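Section 4. Laying the plastic on the packing table

Do this before any wrapping. Sections 1 to 3 (legs, top, roll bar) have to be finished and the table standing level. If it rocks, go back to 2.

You need:
Pavamton packing table, assembled
Zureck cover sheet, part 592, in the flat box
Clips, part 786, in the small bag taped inside the lid
Soft cloth
Tape measure
Scissors, round tips if you have them

CAUTION: Plastic sheet is a suffocation hazard. Keep it away from babies, small kids and pets. Offcuts in the trash right away, tied up.

CAUTION: No box cutters on the table top. The top scratches.

4.1 Clear the top. Everything off, tape guns too. Wipe it down with the cloth, plain water only, then dry it. Check with your palm for grit. Grit under the sheet will poke through sooner or later.

4.2 Unbox the sheet. Leave it folded. Carry it over and set it down at the right end of the table. Let it sit a while if it came out of a cold garage. Cold sheet is stiff and fights you.

4.3 Find the long finished edge. It's the one without the fold line running next to it. That edge goes to the left and stays straight. All the other edges can be trimmed later.

4.4 Measure 40 inches from the right end of the table, once at the front and once at the back. Small pencil tick each time. The sheet starts there. The part of the top left of the ticks stays bare, that's where you write labels and fold boxes.

Note: Older Galbraith tops are shorter. On those use the ticks already molded under the front lip and skip the tape measure.

4.5 Unfold toward the right, one fold at a time. Don't shake it out. Shaking pulls air under it and you will be chasing bubbles all morning.

4.6 Line the finished edge up with both ticks. Front first, then back. If the back is off, lift the whole sheet and set it down again. Dragging just makes more creases.

4.7 Clip the front. Two clips, one near each end, finger tight. Same at the back. Do not force teh clips over a doubled sheet, they crack.

4.8 Smooth with the flat of your hand, left to right, away from the finished edge. Light pressure. Faint creases from the box are normal and relax after some days of use. A hard crease you can feel with a fingernail is a reason to call for a new sheet.

4.9 Trim the right end and front overhang with the scissors. Leave enough to tuck under the clips. Cut less then you think, check, cut again.

4.10 Check under the sheet for anything trapped. Lights on, look across it low from the side.

Note: Tape instead of clips is OK for one shift. Longer than that and it leaves glue on the top. Pulell cleaner takes it off, wipe on, wait, wipe off.

Replacing the sheet: unclip back, unclip front, fold it in on itself so the dust stays inside, start over at 4.1. Questions on fit, ask Cirilo Bañuelos at the parts desk, mornings are best.

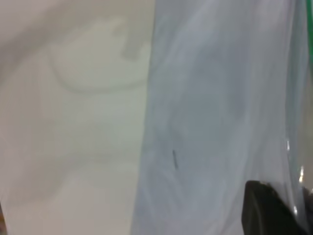

Final check on the left edge before you load the roll bar. Stand close and follow it front to back, the whole length. Cream top on one side, blue-gray plastic on the other, the two are easy to tell apart even up close. Soft dark shapes lie on the bare top, with faded borders. Edge straight, clips tight, go to Section 5.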